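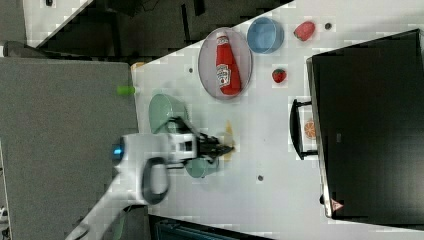 Ketchup bottle on its side in a gray metal tray.

Womamow Community Help > Kitchen > Food storage
Opened ketchup at room temperature: what sets the limit?
Asked by nutwood_east
December 28, 2024 | Viewed 2,046 times | 3 replies

I am writing a storage sheet for a shared kitchen. Refrigerator space is short, and I want to move the opened condiments to a shelf. The shelf is on an inside wall, out of the sun, and the room stays below 75 F for most of the year.

The labels I have checked on ketchup say "refrigerate after opening" with no time limit for either condition. Mustard and hot sauce labels vary. I understand that ketchup is acidic and that the acid limits bacterial growth. What I can't find is a clear statement of whether the refrigeration line concerns safety or quality, and what interval to write on the sheet. Bottles are 19 oz squeeze type and last the group several weeks.

I also need to know if a reduced-sugar ketchup should be treated the same way.

Bellamy
Mostly quality, for a standard recipe. Ketchup usually sits a little under pH 4, well below the 4.6 line used to separate acid foods from low-acid foods. Vinegar supplies most of that, the tomato supplies the rest, and sugar and salt lower the water activity further. The usual pathogens don't grow under those conditions.

What does happen at room temperature:

Color moves from red toward brown, starting at the surface and in the neck.
The flavor flattens and the vinegar note gets sharper.
Liquid separates and collects at the top. Shaking fixes this, and it also occurs in the refrigerator.
Mold can start on dried product around the cap opening, where the surface has picked up moisture and crumbs.

One month on the shelf is a common working limit. In a refrigerator the same bottle keeps its quality for several months. Write the opening date on the bottle in marker. Wipe the cap opening when it crusts over, and do not refill a squeeze bottle on top of old product. Empty it, wash it, dry it, then fill.

Reduced-sugar and no-salt versions should go in the refrigerator. They have less to hold back yeast and mold, and the recipes differ too much between makers to give one number. The same goes for homemade, unless the pH has been measured.

arnus_pantry
we leave ours out all year, never had a problem. restaurants do it too

tallshelf100
Restaurants go through a bottle in a few days, so that comparison doesn't carry over to a household or a slow shared kitchen. Otherwise I agree with Bellamy. I would put the refrigeration line on the sheet as the default and list the shelf as the exception, with the date rule next to it. If the label gives an instruction, the sheet should not contradict it without saying so.

Yellow mustard is the easiest one to move to the shelf. Mayonnaise-based sauces stay cold once opened. In November I redid a similar list and grouped items by recipe type instead of brand, which cut down on edits every time someone bought a different bottle.
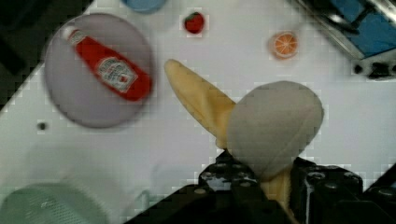
Does a swollen ketchup bottle mean it has to be thrown out?

Throw it out if the bottle bulges or hisses when opened. Gas in the bottle can come from yeast fermentation, and there is no way to check the contents at home. A squeeze bottle that has only been warmed may feel slightly firm, but it should return to its normal shape once it cools with the cap closed.

Replies to this thread are closed. Related: Vinegar strength for pickling | Does honey expire | Labeling shared shelves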